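Ticket 545 - Besside booking calendar shows wrong time on confirmation emails
Opened by: Krisztina Borbély
Assigned to: Botond Kelemen
Status: Waiting on customer
Priority: 2

Customers who book a slot through our site get a confirmation email that is one hour early. The calendar page itself shows the right time. First complaint came in Friday morning. I checked the sent mail and 196 messages have gone out since the April update, almost all of them wrong.

Tried so far: cleared the cache, saved the time zone setting again, sent a test booking to myself. Same result, 9:00 on the page and 8:00 in the email. 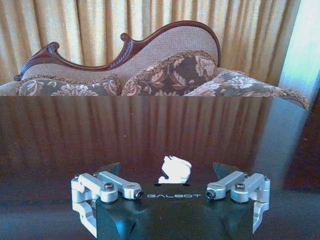 Botond: I can reproduce it on a clean account. The email template reads the server clock and skips the site setting. Please go to Settings, Mail, Templates and tell me which version number is at the bottom.

Krisztina: It says 135. The Sarnotlow branch has the same number and the same problem.

Botond: Thanks. Template 135 has the old offset field. I have switched both sites to the newer one - your logo and footer text should carry over. Please make one test booking per site and reply with the times you get.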